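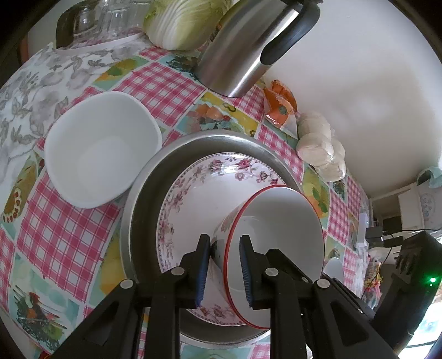

Figura 3. Pinça manual de dois dedos junto à chávena de bordo vermelho, sobre o prato florido.

4.2 Perda de preensão em louça lisa

Das falhas registadas ao longo do ensaio, a que mais nos deu que pensar, e que mais conversas alimentou ao fim da tarde, foi o escorregamento lento de peças de louça depois de uma preensão que o sistema já dera por concluída. Em 178 tentativas com chávenas e tigelas, 50 terminaram em perda da peça, e em 4 delas houve louça partida, felizmente sem ferimentos para ninguém. Quando o dedo esquerdo e o direito se posicionam de um lado e do outro da parede da chávena, como na Figura 3, com a boca da peça voltada para a direita e para cima, todo o contacto depende das duas almofadas azuis estriadas, e basta um pequeno desvio de ângulo para que as estrias toquem o esmalte apenas por uma aresta. A mesma figura mostra ainda como o prato fica dentro da bacia de inox, cujo bordo se ergue em volta e deixa pouca folga para os braços exteriores da pinça.

Começámos, confessamos, por suspeitar do controlador Plillden, e Masanobu Kinoshita passou boa parte de julho a rever, com uma paciência que lhe agradecemos, os limiares de força. A revisão foi útil, mas a taxa de falhas mal se alterou. Só quando Tomomi Imai comparou os registos de abertura dos dedos com os de carga é que se tornou clara a folga nos pivôs das articulações, que permitia à ponta de um dos dedos ceder para fora sem que o codificador desse por isso. O sistema lia uma preensão firme e autorizava a elevação.

Reapertadas as articulações e acrescentada uma pausa de verificação antes de levantar a peça, repetimos 89 tentativas com a mesma louça no laboratório de Estden. As perdas diminuíram, embora persistam nas peças muito inclinadas, para as quais mantemos, por prudência, a altura máxima de elevação reduzida.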